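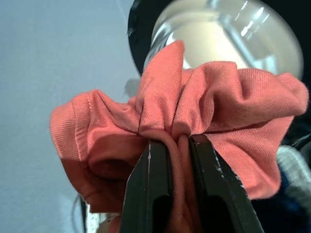
*Coral scrunchie, twill-type face, cord visible at the gather.*

**hukunov_hems** wrote:

I'm copying this one for a batch of 11 and would like opinions on the cord before I order any. It is round, braided or twisted on the surface, and dyed to match the cover. My usual is flat 6 mm elastic in white. Does round cord gather any differently inside a casing this full?

**Yau** wrote:

Round cord slides more easily and the gathers travel. Flat elastic grips the casing and holds the ruffles where you put them. For a knit cover I would stay with flat.

**dririx** wrote:

Disagree with Yau. Flat elastic rolls in a narrow casing and after a few washes it sets in a twist. Round cord has no edge to fold over. The ruffles can be pushed back into place in two seconds.

The diagonal ribbing is worth more attention than the cord. If the knit has any bulk, the seam allowance will sit as a ridge all the way round. Trim it to 3 mm before turning.

**Yau** wrote:

It rolls if the casing is too wide for it. Cut the casing to suit the elastic and it stays flat. I have some that are years old.

3 mm on a knit is asking for the seam to open. I leave 6.

**hukunov_hems** wrote:

Casing width is fixed, as the strips are already cut. Noted on the seam allowance. I will leave 6 on the first pair and see how they turn.

**Ashraful Navaratnam** wrote:

Knot or overlap for the join? With flat elastic you can overlap the ends and zigzag. Round cord has to be knotted or butted and whipped, and a knot can be felt through a soft cover. That would decide it for me.

**dririx** wrote:

Double knot, pull tight, trim, then feed it round until it sits under the closing seam. The seam is bulky there anyway.

**Yau** wrote:

Two lumps in one place is still a lump.

**hukunov_hems** wrote:

Unside has matching cord by the metre, so I have ordered 2 m of round and will make one each way from the same strip length. Results in November when the rest are sewn.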